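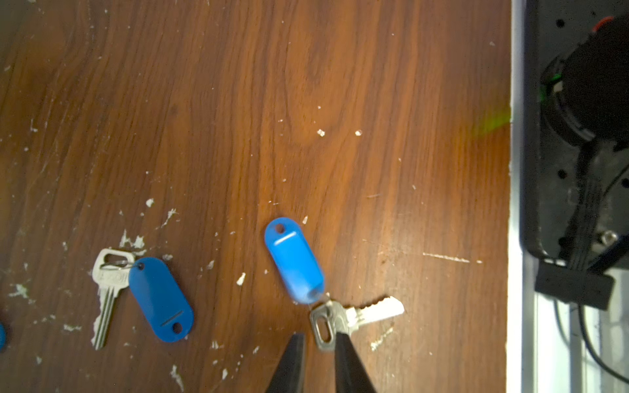 시기타 라마나우스카스

업무 일지, 6/27/23

바멕(Bameck)사의 양팔 작업대 키트 '나렌트(Narent)' 시험 사용 2일 차. 우리 시설관리실은 열쇠 반납 업무의 일부를 자동화할 수 있는지 검토하고 있으며, 본 일지는 구매 검토서의 부속 자료로 보관한다. 전일 기록은 스나이디스 캬르고르 담당이 작성하였고, 금일은 본인이 오전부터 작업대 앞에서 기록을 맡았다.

금일의 시험 과제는 열쇠가 달린 플라스틱 이름표를 집어 쟁반에 담고, 다시 꺼내어 작업대 위에 놓는 것이다. 반납 창구에서 직원이 하루에도 여러 차례 반복하는 동작을 그대로 옮긴 과제로, 제조사가 권장하는 블록 쌓기 과제는 우리 업무와 관련이 적어 제외하였다. 이름표는 창구에서 쓰는 것과 같은 종류를 사용하였다.

오전에는 파란색 이름표부터 시험하였다. 같은 파란색으로 분류해 온 이름표라도 하늘색에 가까운 것과 짙은 남청색에 가까운 것이 섞여 있다. 창구 대장에는 모두 '청'으로만 적혀 있다. 키트의 색상 분류 설정에서 두 색을 하나로 묶을 것인지 따로 둘 것인지 묻는 항목이 나왔을 때 담당자들 사이에 의견이 갈렸다. 캬르고르 담당은 대장을 기준으로 묶자고 하였고, 본인은 이번 기회에 대장을 고치는 편이 옳다고 보았다. 시험 중에는 묶는 것으로 하고, 대장 개정 여부는 따로 논의하기로 하였다.

이름표와 열쇠를 잇는 고리의 종류도 영향을 주는 것으로 판단된다. 가는 철사 고리는 열쇠가 이름표와 다른 방향으로 쉽게 돌아가고, 이중 링은 움직임이 덜하다. 사람의 손으로는 의식하지 못하던 차이이다. 집게가 이름표를 잡더라도 열쇠는 그 아래에서 제멋대로 흔들리며, 열쇠 머리를 잡으면 이번에는 이름표가 늘어진다. 사용 설명서에는 단단한 물체를 잡는 방법만 설명되어 있고, 이처럼 두 부분이 느슨하게 연결된 물체에 대한 안내는 찾지 못하였다. 이 점은 제조사에 보낼 질의서의 첫 항목으로 올렸다.

손목 카메라에 대한 의견도 적어 둔다. 집게 끝과 그 앞의 물체가 한 화면에 들어오므로, 조작자가 어디를 잡으려 하는지 확인하기에는 충분하다. 열쇠 날의 톱니처럼 빛을 반사하는 부분도 구분된다. 다만 열쇠 머리에 찍힌 글자는 읽기 어려웠다. 우리 업무에서는 열쇠 번호를 대조하는 단계가 반드시 필요하므로, 번호 확인은 직원이 계속 맡는 것을 전제로 검토하여야 한다. 시험 중 이름표가 흐리게 잡힌 화면도 있었다. 제품 소개서에는 카메라만으로 품목 식별이 가능하다고 되어 있는데, 소개서의 해당 문구에 밑줄을 그어 함께 철해 두었다.

작업판은 나무 무늬가 짙은 갈색 판이다. 흰 조각과 긁힌 자국이 여럿 있어, 시험에 앞서 그 상태를 점검표에 그대로 적고 서명하였다. 반납 시 파손 책임을 두고 이견이 생기는 일은 피하여야 한다. 표면에 윤기가 있는 점도 점검표에 남겼다. 정식 도입하는 경우에는 무광 판으로 교체할 수 있는지 문의할 예정이다.

점심 전, 구매 담당 넥타리오스 카라만리디스 씨가 방문하여 35분간 참관하였다. 카라만리디스 씨는 속도보다 정지 동작을 먼저 보고자 하였고, 이에 따라 정지 절차를 차례로 시연하였다. 설명서의 순서와 실제 조작 화면의 메뉴 명칭이 서로 다른 곳이 한 군데 발견되었다. 설명서에는 '대기'로, 화면에는 '유지'로 표시되어 있다. 안전과 관련된 명칭이므로 통일을 요청하기로 하였다.

참관 중 나온 질문 하나는 바로 답하지 못하였다. 열쇠가 집게에 끼인 채 전원이 차단되면 집게가 열리는가, 닫힌 상태로 남는가 하는 것이다. 설명서의 정전 항목에는 팔의 자세에 대한 설명만 있다. 임의로 전원을 내려 확인하는 것은 대여 계약상 허용되지 않으므로 제조사의 회신을 기다린다.

오후에는 여러 색의 이름표를 청록색 쟁반에 함께 담은 상태로 시험하였다. 노란색, 초록색, 파란색이 섞여 있고 열쇠가 서로 가까이 놓인다. 창구의 반납함을 열었을 때의 모습과 가장 비슷한 조건이다. 쟁반의 벽이 올라와 있어 가장자리에 붙은 이름표를 집을 때는 집게의 접근 각도를 따로 잡아야 한다. 쟁반을 작업판에 고정하지 않고 비스듬히 둔 것은 의도한 조건이며, 창구에서도 쟁반이 늘 같은 방향으로 놓이지는 않는다.

노란색 이름표에는 연한 색의 표기 칸이 있다. 표기 칸이 위를 향하는지 아래를 향하는지에 따라 직원이 번호를 읽는 시간이 달라지므로, 꺼낸 뒤 뒤집는 동작까지 맡길 수 있는지도 살펴보고자 한다. 현재 대여한 기본 구성에는 해당 기능이 없고, 별도의 소프트웨어 묶음인 '울티어(Ultier)'를 신청하여야 한다. 울티어의 견적은 아직 받지 못하였다.

작업대 안에는 쟁반 외에 분홍빛 쓰레받기 모양의 도구와 조화 화병도 두었다. 시험 계획서의 '주변 물품이 있는 조건'에 따른 것이다. 계획서를 작성한 아티나 스파노스 선생은 실제 창구가 결코 말끔하지 않다는 점을 여러 번 강조하였으며, 본인도 이에 동의한다. 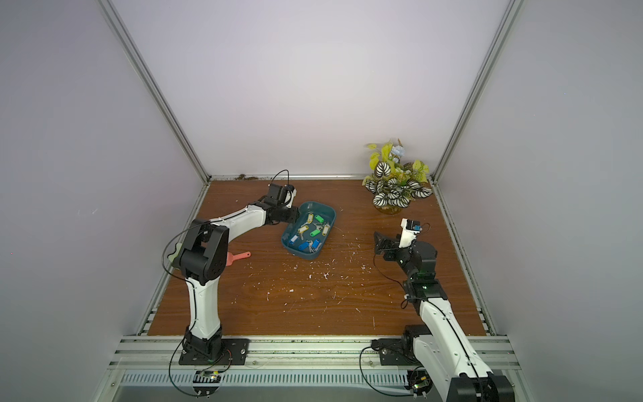
배선 및 설치 상태에 관한 의견

두 팔은 앞쪽 알루미늄 프레임에 나란히 고정되고, 삼면은 밝은 회백색 판으로 둘러싸인다. 주변이 가려지므로 민원인의 시선이 작업에 닿지 않는다는 점은 창구 환경에 적합하다. 열쇠는 보안 물품이므로 정면에도 덮개를 달 수 있는지 추가로 확인한다.

배선에 대해서는 보완을 요청하고자 한다. 팔을 따라 놓인 검은 케이블이 팔꿈치 바깥으로 크게 휘어 나오는 부분이 있다. 손목 위쪽의 가는 선도 고리 모양으로 떠 있다. 창구 직원이 소매나 목걸이형 신분증을 착용한 상태로 다가서는 것을 생각하면, 고정 부속을 더 쓰거나 선의 길이를 조정하는 것이 바람직하다. 프레임 아래의 배선 덕트는 잘 만들어져 있으나, 받침에서 기판으로 내려가는 선은 덕트 밖으로 드러나 있다. 기판이 놓인 위치도 물청소를 하는 구역에서는 그대로 사용하기 어려울 것으로 본다.

뒤쪽 판 아래의 레일에는 짙은 갈색의 부스러기가 있다. 틈이 좁아 솔이 잘 들어가지 않는다. 청소 방법이 설명서에 없으므로 이 또한 질의서에 포함하였다.

대여 조건

대여료는 월 390유로이며, 기본 구성에는 팔 2대와 작업대, 카메라, 원격 상담이 포함된다. 최소 대여 기간은 명시되어 있으나 중도 해지 시의 운송비 부담 주체가 불분명하다. 카라만리디스 씨가 계약서 제5조의 문구를 수정하도록 요청하는 공문을 준비한다.

원격 상담은 오후에 한 차례 이용하였다. 상담원 살림 루게말리라 씨가 응대하였으며, 색상 분류 설정의 저장 위치에 대한 답변은 정확하고 간결하였다. 느슨하게 연결된 물체를 잡는 문제에 대해서는 기술 부서에 전달한 뒤 서면으로 회신하겠다고 하였다. 한국어 자료의 제공 여부도 문의하였고, 설치 안내서만 번역되어 있다는 답을 받았다. 직원 교육에 쓰려면 조작 안내서의 번역이 선행되어야 한다.

비교 대상인 브레토스(Vrettos)사의 제품은 한 팔 구성으로 설치 면적이 작다. 그러나 쟁반을 한쪽 팔로 잡아 주고 다른 팔로 꺼내는 방식은 쓸 수 없다. 두 제품을 같은 과제로 비교하려면 동일한 이름표와 쟁반이 필요하므로, 금일 사용한 물품은 창구로 돌려보내지 않고 봉투에 담아 보관하기로 하였다. 브레토스사의 시연 일정은 9월로 통보받았다.

직원 의견

퇴근 전 창구 직원들의 의견을 서면으로 받았다. 반복 작업이 줄어드는 점에 대해서는 대체로 긍정적이다. 한편 반납이 몰리는 시간에는 직원이 직접 분류하는 쪽이 빠를 것이라는 의견이 있었고, 본인도 현재로서는 그렇게 판단한다. 야간에 반납함을 정리하는 용도라면 속도는 큰 문제가 되지 않는다. 다만 야간 무인 운전은 대여 약관에서 별도 승인 사항으로 정하고 있다.

작동음에 관한 질문도 있었다. 사무 공간과 벽 하나를 사이에 두고 설치할 경우를 묻는 것이었으며, 측정 장비를 준비하지 못하여 금일은 답하지 못하였다. 총무과에 소음계 대여를 신청해 두었다.

익일 예정 사항

질의서를 정리하여 바멕사에 발송한다. 항목은 고리로 연결된 물체의 파지, 전원 차단 시 집게의 상태, 정지 메뉴의 명칭, 케이블 고정, 레일 청소 방법으로 한다.

색상 설정 파일의 사본을 공용 폴더에 저장한다. 파일 이름에는 작성자의 성을 넣는다.

이름표의 청색 구분에 관하여 스파노스 선생과 협의한다. 대장을 개정하는 경우 기존 이름표의 교체 비용이 발생하므로 재고부터 확인하여야 한다.

작업대의 전원을 차단하고 시험실을 잠근 뒤 열쇠를 당직실에 반납하였다. 인계자는 캬르고르 담당이다.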